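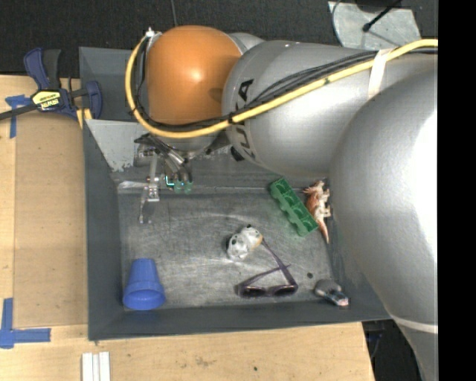
Bin 4 on the light table, Tuesday, before any work on the floor or walls.

October, Tuesday, 09:20

Condition check of the grey metal bin ahead of repainting. Auður wants a decision by the end of the week on whether we strip the whole thing or only touch up the rim. Notes below so that Welington can price the paint.

Walls. Dark blue-grey paint, still the original coat as far as the job card goes. Film is sound over most of the area. The bad part is the paler slanted surface at one corner, where the paint has chipped and worn along the lower edge. Pressed tape on it and pulled: flakes came away, largest 5 mm across. Same tape on the long side wall, nothing lifted. I would call the corner a local failure and leave the other walls alone apart from a key with fine abrasive.

Floor. Bare metal, scuffed, pale scratches and smudges. Ran a fingernail across the scratches and it caught on two of them. The rest are surface marks. Wiped a patch at the back with solvent and the smudges came off, scratches did not, as expected. The streaky reflections are a nuisance when judging depth by eye, so I used the raking lamp and went by touch where I was unsure.

Thickness, mean of 16 readings per wall:
Long side wall - 82 microns
Front wall - not done, probe battery flat
Slanted surface - readings scattered, not worth a mean

Gauge was zeroed on the Ingvarsson test plate before starting. The plate itself has a nick in one corner, keep away from that corner when zeroing.

11:45

Trial of the Gevwood matt enamel on a scrap offcut, next to the Juvard primer we already had open. Primer first on one half, enamel direct on the other. Touch dry on both halves in more than 4 hours, which is slower than the tin claims, but the shop was cold this morning. Colour is a shade bluer than the bin. Soledad thinks it will pass once the walls have been keyed and coated to the same line. I am less sure, the old paint has dulled and a fresh patch will show. Could coat the full slanted surface up to the fold and stop there - a change of shade at a fold is easier to live with than one in the middle of a panel.

Floor to stay bare. Huiling asked about a clear coat. No: it will scratch through in the same places and then we have a lacquer edge to deal with as well. Degrease, take down the two deep scratches with a fine pad, work in one direction only, leave it.

16:10

Offcut checked again. Primed half takes a fingernail without marking. Unprimed half marks. Primer it is.

To do
- charge probe, finish front wall readings
- mask the fold and the floor edge before keying the corner
- ask Sólveig whether the Grornura order can include another tin of primer, ours is nearly down to the skin
- inspect the darker rear corner with a mirror, have not looked at the seam there yet

Job card left open until the rear corner has been looked at.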